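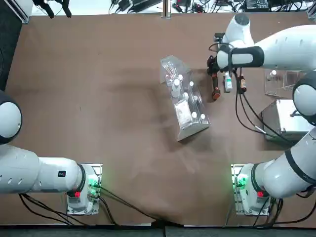 4.2 Small bottles and where they come to rest

We came to the small bottles rather slowly. When we began the Luststead study of shared tables, our attention was on the larger things, the boxes and trays and stacks of paper that people complain to one another over, and it took us until the second round of visits to notice how often our notes came back to a little bottle standing by itself. It might be glue, hand lotion, eye drops or vitamins, and the contents seemed to matter less to its fate than its size and its steadiness. A bottle that stands up well on its own tends to be left standing, and it can stay where it is for a surprisingly long while, with the work of the table going on all around it.

Of the 78 tables we visited, 74 had at least one such bottle on the day we came. The four that had none were all in the Halim building, where the evening wipe-down is done by one person who takes everything off to the shelf before starting, whatever it is and whoever left it there. We return to that habit in Section 5, as we think it deserves more credit than it has been given.

Our way of recording was simple. For each table we wrote down where the bottle stood, whether it was upright or lying on its side, and whether the cap and label could be made out from a chair. We then asked the people who used the table what they thought the bottle was for and where it belonged. These talks were meant to take 15 minutes, and a good many went on far longer, partly because our hosts were generous with coffee and partly because a bottle turns out to be a very easy thing to talk about. People who had little to say on the subject of tidying in general would tell us a great deal about a tube of glue.

Color came up again and again. The small white bottle with a green label in Figure 3, upright on a large brown tabletop, is a fair picture of what our respondents meant by "easy to see." White against brown was mentioned with real fondness, and several people at the Hurex workshop told us they had given up on amber bottles for this very reason, having knocked over too many of them while reaching for something else. Green labels had a more mixed reception. Some people took green to mean a thing was mild or safe to leave out, and others had no feelings on the matter at all.

We had expected bottles to gather at the edges of tables, where hands put things down in passing. That was true of the long benches, but on the wider tables people spoke of a kind of middle ground, out of elbow range and still within reach, and they defended it warmly. One of our longest conversations, at Zukum in February, was with Eugeniusz Tomaszewski, who had kept a bottle of lens cleaner in the same spot through three changes of desk. "If it is in the drawer, I forget I own it," he told us. "If it is in front of me, I clean my glasses."

His remark has stayed with us, and it shaped the coding scheme. We had at first marked every bottle left out overnight as "not put away." After rereading the conversations we split this into bottles left by oversight and bottles left by choice, and asked the users of each table to tell us which theirs was. The second group was much the larger, and it included nearly everything that was used daily.

A caution is needed on labels. We recorded a bottle's contents only when someone at the table told us what was inside, as refilling was common and an old label could remain in place for years. Bottles that could not be identified in this way were kept in the counts for position and posture but left out of the comparison by contents in Table 2.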